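Week 2 handout – Soups that start with a pot of beans
Home Cooking on a Budget, Casedham evening class
2020-01-14

Welcome back, everybody! I was so pleased to see the room full again after the December break, and I promise the kitchen will be warmer tonight than it was last week. These notes cover what we'll be cooking together, plus a few things I always run out of time to say because I get carried away at the stove. Take them home, spill on them, write in the margins.

## Before you soak anything

Dried beans are the best bargain in the store, and I think people are a little scared of them (I was, for years – my mother only ever opened cans). Spread them out on a tray and pick through them for stones and shriveled ones. Then rinse them well in a colander and tip them into your biggest bowl. Cover with plenty of cold water, a good three inches above the beans, and leave them in the fridge overnight.

If you forget, and I forget all the time, use the quick way. Boil them for two minutes, put the lid on, turn off the heat and let them sit for an hour. Then drain and carry on.

One warning, and please underline it: **red kidney beans must be boiled hard for at least ten minutes** before you turn them down to a simmer. Don't put them straight into a slow cooker.

## The base

You'll need:

- 1 pound dried white beans, soaked and drained
- 2 medium onions, chopped small
- 3 carrots and 2 celery stalks, also chopped small
- 4 cloves of garlic, sliced
- 3 tablespoons olive oil
- 1 bay leaf
- 8 cups water
- salt, pepper and a squeeze of lemon at the end

Warm the oil in a heavy pot and put in the onions, carrots and celery with a good pinch of salt. Now be patient with them! Fifteen minutes over a lowish heat, stirring now and then, until they've gone soft and sweet and the whole kitchen smells like somebody loves you. The garlic goes in for the last minute or two only.

Add the beans, bay leaf and water. Bring it all up to a boil, keep it there for ten minutes, then turn it down to a lazy bubble with the lid tipped a little to one side. Start tasting after 45 minutes. Old beans can take twice as long, so don't plan dinner to the minute. When they're creamy all the way through, mash a ladleful against the side of the pot and stir it back in to thicken things up.

## Three ways to go from there

**Plain and lemony.** Lots of black pepper, the lemon juice, a handful of parsley, more olive oil on top than you think is decent.

**Greens and noodles.** Omid Kermani, who took this class last year, brought in a thick noodle soup with spinach and dill, and half of you have asked me for it since. His full recipe is on the back page under its class name, Salehi soup. The short version is to add broken noodles and a big bag of spinach for the last ten minutes, then spoon fried onions and plain yogurt on top.

**Smoky.** Stir two teaspoons of paprika into the onions just before the garlic, and add a can of tomatoes once the beans are tender. Norbert Kun likes caraway in his, and I have come around to it.

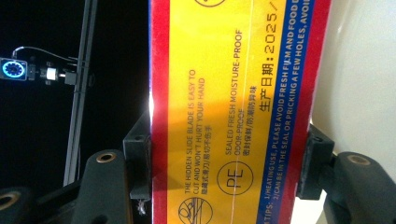

Whichever one you choose, hold back most of the salt until the end and then add it a little at a time. Soup that tastes flat usually wants salt or lemon, and I'd try the lemon first if you've already been generous with the shaker.

## Keeping it

Cool the soup in shallow containers and get it into the fridge within two hours. It keeps for three or four days, and it freezes beautifully if you leave out the noodles and the yogurt. It will set up thick overnight – just loosen it with a splash of water when you reheat, and bring it up until it's steaming hot all through.

## For next week

- Soak half a pound of any bean you like and bring it drained, in a lidded tub.
- Bring an apron and a small knife you're comfortable with.
- Write down what a pot of soup cost you, start to finish. We'll compare!
- We'll be making flatbread, so trim your nails and leave your rings at home.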